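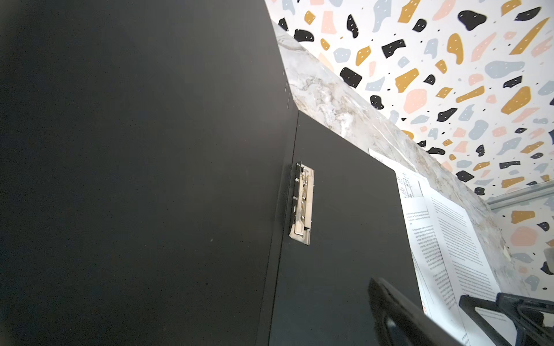 Stasby adds a paper-handling kit to its rental arm

Stasby, the Allton company that rents small robot arms to offices and workshops, has added a kit for handling paper to its list, and customers who have been asking for one since last year will be glad to hear it can be ordered from this month, September 2020.

The kit is called Tendatine, and it is meant for the sort of job most of us do without a thought: picking up a sheet, turning it over, sliding it under the clip of a board and leaving it where the next person can find it. Paper is a tricky thing for a machine, as anyone who has watched one chase a single page across a counter will know, and Stasby says it spent 16 months on the fingers and the software before it was happy to put its name to them.

Customers get 3 pairs of fingers in different lengths, a small camera that fits at the wrist, and a set of ready-made routines that can be changed from a laptop. There is a printed guide too, a nice touch for those of us who still like to have a page open beside us while we work. The kit fits both of the arms Stasby rents at present, and switching over from the ordinary fingers is said to be a matter of 2 screws and a cable.

The first 40 kits are going to existing customers, among them the repair firm Strazds, which plans to use its own for keeping job sheets and instruction leaflets together with the items they belong to. New customers can put their names down now and should have their kits in November, though Stasby does ask for a little patience, as each one is checked over in the Allton workshop before it is packed.

The kit comes with some limits, and the company is quite open about them. Glossy paper still gives it trouble, stapled bundles have to be laid flat first, and very stiff clips are best opened by hand for the time being. An update to the routines is planned for the new year and will be sent to everyone who has a kit, at no extra charge.

Tendatine can be rented by the month or bought outright, and Stasby will give a price on request.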